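Monday, listings check, Grindalden

Went back through the Stilluna page. It still says two minutes' walk to the cable car. I don't buy it. With a suitcase it took me 9, and the path is steep past the Flosoretti. "Lake view from most rooms" – which rooms? I asked twice and got a brochure. 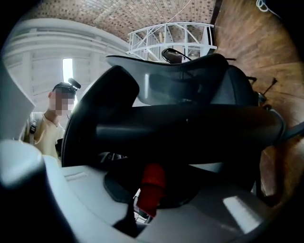
Review score is another one. Up to 62 reviews brought over from the old Lü property, before the owners changed. I wouldn't count any of those. Leave breakfast hours blank until the desk and the website agree.

To do: call about parking, again.

Comments (2)

The Flosoretti path has a handrail now, still slow going.

Parking is paid after 6 p.m., whatever the page says.

Contact | © Grindalden Stay Notes | Back to top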